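Removing old glue residue from a painted metal storage bin

Posted in Home and Garage, 19th January

I have a deep metal bin that came out of a workshop in Prirstead. One side was lined with sticky-backed sheet and most of it has come off, but the glue has stayed put. I have tried hot water and washing-up liquid, which did nothing after 20 minutes of rubbing. I would like to paint over it in July when I can work outside. Do I need to get every bit of glue off first, or can I sand it and paint?

Ohemaa Frimpong

TandowTed

Get it all off. Paint won't hold on glue, and sanding it just clogs the paper. Lay a rag soaked in white spirit over the patch, leave it for a bit, then use a plastic scraper. Do it with the door open and keep it away from the boiler. When the glue is gone, wash with sugar soap, rinse, and let it dry overnight. Then go over it with 400 grit if the old paint is sound, coarser if it is flaking. 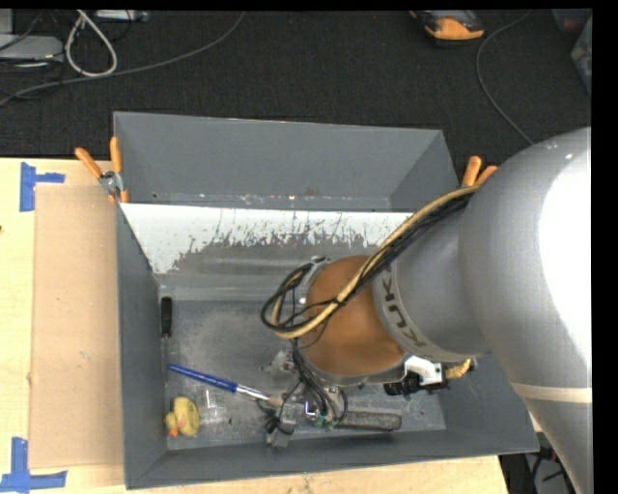 Skellport Dave disagrees about the 400 and says it is too fine for a first pass on old metal. He would start at 120, then put on metal primer and 2 thin top coats, leaving each one as long as the tin says.

moth_and_rust

Cooking oil works on some glues. Slow though. You have to wash the grease off properly after or you are back where you started.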